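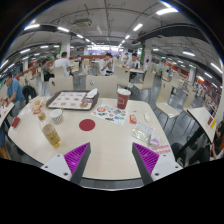
*Lunch tray and a red cup at the food court table*

# My seven weeks with the Nakgate reading club

So this is my report for the community placement module, and I'll say right away that I picked Nakgate because it was one bus ride from my apartment. I had never run an activity for kids before. I'd babysat my cousins, and I'd been a lifeguard for one summer, and that was all I had to put on the form.

Nakgate is an after-school program on the ground floor of an apartment block. It runs every weekday until early evening, and the kids are mostly between eight and twelve. My placement was with the reading club, which sits in the back room next to the kitchen. My site supervisor was Ward Van Acker, who has a very calm voice and can stop a fight over a beanbag from across the hall.

## What I planned

My proposal (it's in the appendix, please be kind) said I would set up reading pairs. An older kid reads with a younger kid for 20 minutes, then the two of them tell me one thing about the story. I'd borrowed the idea from Reden, the program where my classmates were placed in the spring. They had a nice quiet library to do it in. I had a back room with a kitchen hatch, and at 4 p.m. the hatch opens and there are crackers.

## The first two weeks

Pretty rough! I made the pairs from the sign-in sheet without knowing anyone, so I put two kids together who hadn't spoken since a soccer argument in July. One pair finished their book in four minutes and spent the rest of the time building a wall out of the others. I also talked way too much. I wrote in my log after the second session that I had explained the rules three times and then got asked what the rules were.

Ward told me to stop making pairs for a while and just sit on the floor with a book open. I felt a bit silly doing it, but by the end of that session I had three kids leaning on me and one asking me to do the bear's voice again. After that I was the bear for the rest of the placement – even when the book had no bear in it.

## What I changed

Once I knew the kids a little, I let them choose their own partners and swap every other session. I moved reading to after the crackers. I also dropped the "tell me one thing" part, which felt like school to them, and put up a long strip of paper where they could draw something from the story if they felt like it. Some of them never touched it. A couple of the younger ones drew so much that we had to tape on more paper, and it went around the corner and past the coat hooks.

The book supply was my other headache. Nakgate had one shelf, and the good comics had lost their covers. I wrote to Geerts, the secondhand shop near the station, and they let me choose 44 books from their back room for free. I carried them over on the bus in two trips, and my shoulders have not forgiven me. The joke books were gone from the shelf within the first hour, and the horse series caused a waiting list that the kids organized themselves and policed very strictly.

## Did it work?

My proposal had a goal in it, which was that the club would read 1000 pages together. I kept a tally on the back of the door and we passed it in the last week, although I should admit that comics counted and so did re-reading. I don't think the number tells you much. The kids liked coloring in the tally, so I'd keep it, but I wouldn't put it in a proposal as a goal again.

I was more pleased about a boy who spent the first weeks under the table and then started reading to the younger ones from under there. I'm not using his name in the report. He still hadn't come out by my last day, and his listeners had just moved under the table with him.

## What I'd do differently

I'd visit two or three times before writing any plan at all. I'd ask about allergies on day one (I asked on day six, and luckily it was fine). I'd keep my log the same evening too, because my notes for week five are just the words "glue" and "ask Ward", and I have no memory of what I was supposed to ask him.

The next student is coming from the Lidance course, and I've left them the leftover paper, the tally chart and a page of notes on which kids like which books. The bear voice is written down there as well, as best I could spell it.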